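Grurkelness Opens Its Cupboard Doors for a Month of Borrowed Crockery

JUNE – Grurkelness, the community kitchen and supper club on Joseph Street, will spend the month asking its neighbors for the one thing every household has too much of and will not admit to: mugs.

The Spare Mug Drive runs through the end of June. Residents may hand over up to 40 mugs per household, a limit set after last year, when one family arrived with a van. Chipped rims are declined. Slogans are accepted, including those from employers that no longer exist.

Last year's drive brought in 3,344 mugs, well past the target of 2,000. They went to shelters, church halls, two fire stations and a bowling league that had been drinking coffee out of a soup pot. The kitchen kept 50 for its own shelves and has since lost most of them to its own regulars, who are invited to bring them back without fear of a conversation.

"People tell us they have four or five spare," said Amnuay Phetsri, founder of Grurkelness. "Then they open the second cupboard. We had a man go home for one more box and come back after lunch looking as if he'd had news."

Sorting takes place in the back kitchen from 9 a.m. until noon. Helpers wash, dry and stack by size, and anyone who wants to argue about what counts as a medium may do so at the far table. Stelus, the local moving company, is lending crates and a driver – the crates are to be returned this time.

A trial version of the drive's online sign-up page, known as Beta, is live now. It works well on phones and less well on everything else. Paper forms remain available at the counter, next to the pen on the string.

Younger neighbors are welcome at the decorating table, where paper cups, markers and a pink tablecloth are set out through the month. Designs need not be of anything.

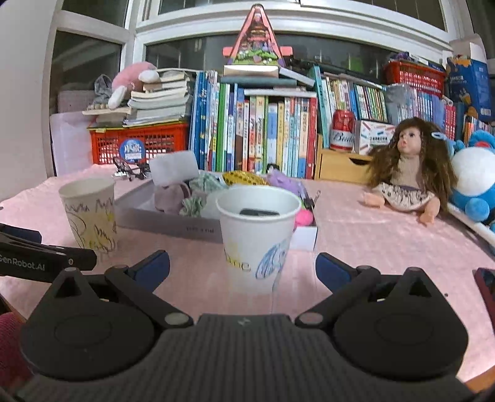
Decorated paper cups on the pink tablecloth at Grurkelness.

Finished cups go home with whoever made them. They do not count toward the household limit, although several children have asked.

Mugs can be dropped off at the side door on Joseph Street until 6 p.m. Please wrap anything with a handle, and please do not leave teapots. The kitchen has teapots.

Press contact: Amnuay Phetsri, Grurkelness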